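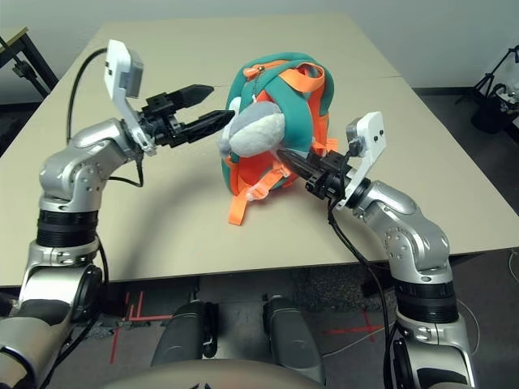 Figure 4. Saisie bimanuelle d'un petit sac à dos d'enfant, vue depuis la tête du robot. Chaque poignet porte un module caméra.

3.2 Montage et tâche de manipulation

La plateforme Olov a été assemblée à l'atelier partagé de Barcombe, sur des établis ordinaires et avec l'outillage disponible pour tous les membres. Les deux bras se terminent par une pince noire ; celle de gauche est parallèle, à doigts longs et effilés (figure 4). Les supports de poignet ont été redessinés deux fois : la première version masquait une partie de la pince dans l'image, la seconde vibrait lors des mouvements rapides. Le câble de chaque caméra redescend le long du bras.

Le sac à dos a été retenu parce qu'il combine un volume souple, des sangles libres et une partie en peluche qui dépasse sur le côté. Aucun de ces éléments ne garde sa forme sous la pression des doigts. Les sangles posent le plus de difficultés – une pince qui se referme près du bas du sac peut en saisir une avec le tissu.

Nous avons enregistré 504 essais en téléopération, dont 100 ont été réservés à l'évaluation. La position de départ du sac variait d'un essai à l'autre, sans gabarit. Les consignes de force ont été réglées à la main en juillet, puis laissées inchangées pour toute la série. Les essais interrompus par un défaut de communication ont été écartés avant le décompte et ne figurent pas dans les résultats de la section 4.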